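From: Kirsty Gillies
To: Grilcombe workshop list
Date: 3rd April
Subject: Re: [grilcombe] two arms, one bench, and is the sim worth it?

Farzad Naseri wrote:

> Hi all, I've been lurking on the two-arm thread and I'm about ready to
> order parts for my own. Before I do, a couple of things for Kirsty or
> Makis. First, how are you driving both arms off one machine without
> the left one lagging? Mine stutters with a single arm if I so much as
> open a browser. Second, did you bother building a simulation, or did
> you go straight to the hardware? I have a garage, a drill press and
> very little patience for modeling furniture.
>
> Also, is the Galanis supply the one with the loud fan?
>
> Farzad

Hi Farzad,

Yes, it's the one with the loud fan! I put mine under the bench on a scrap of carpet and it's tolerable now. Makis swapped his fan out and says it took him an evening, most of it hunting for the right screwdriver, so pick your poison.

On the lag, I had exactly the same stutter, and I blamed the arm for weeks. It was the USB hub. I had both controllers and the webcam hanging off one cheap hub, and every time the webcam woke up the left arm would hiccup. I gave each controller its own port straight into the back of the machine and the hiccups went away. Then I moved the control loop onto the little Broner board (the one Fotis was selling, I think he has another) and now the desktop only sends targets. I logged 942 moves last weekend and 4 of them timed out, all on the right arm, all when the shoulder was nearly straight. I suspect a cable that gets pulled tight there. If yours does the same, look at the strain relief before you start rewriting code like I did.

Loukia asked me off list what I'm using for the wrist cable. Just the braided sleeve from the big roll in the workshop, Loukia, with a zip tie at each end. Leave yourself more slack than looks right. I've cut mine too short twice and I'm not proud of it.

Now the sim. I put it off for ages for the same reason you're putting it off, and then I gave in and did it, and I'd say do it, but keep it ugly. You do not need your whole garage in there. I started out modeling my real bench with the vise and the pegboard and gave up halfway through the pegboard. What I've got now is a made-up room with some furniture in it: a floor, a couple of cabinets, a few boxy things to bump into. I picked marble for the floor, purely to feel fancy. The arms don't care. What matters is that the joint limits are right and the bases are the right distance apart, so measure those properly (I was off by a thumb's width and every single reach came out wrong).

The two arms in my scene don't match, by the way, so don't copy my model files thinking they're a pair. The grippers are different too. It makes the config file longer but I've gotten used to it, and the motion planner, which is the Trustach one everybody on here argues about, loads them as two separate robots and checks one against the other. That check is the whole reason I keep the sim around. I'd much sooner find out on screen that two elbows want the same bit of air.

Where I'm stuck at the moment is the black cabinet. Black gripper, black drawer front, and from the camera position I've been using I can hardly tell where one stops and the other starts. I need to either repaint the cabinet or put another light in. Any preferences? Repainting is one line in the file, but I'd like it to be hard in the same way the real thing is hard.

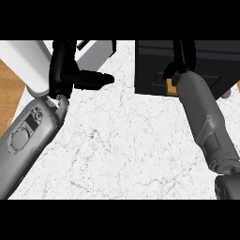
Both arms in the sim, black cabinet on the right.

You can see what I mean about the right gripper. The left one is much easier to read with all that white floor next to it.

The log for the sim runs is at 2,614 lines and I haven't tidied it, but I'll put it in the shared folder if anyone wants to poke through. Search for "limit" and skip the rest, it's mostly me printing joint angles.

Parts-wise, Farzad, I'd hold off on ordering the second arm until the first one behaves. I know that's dull. Makis did both at once and he had one working by June and the other in a box. Get one going, then clone the settings and fix what breaks.

One thing I'd love an answer to from anybody: has anyone got a gripper finger design that can hook a drawer with no handle? My drawers in the sim are just recessed panels and I've been faking it so far.

Fotis, is that second Broner board still going? Farzad should get first dibs but I'll take it if he doesn't.

Kirsty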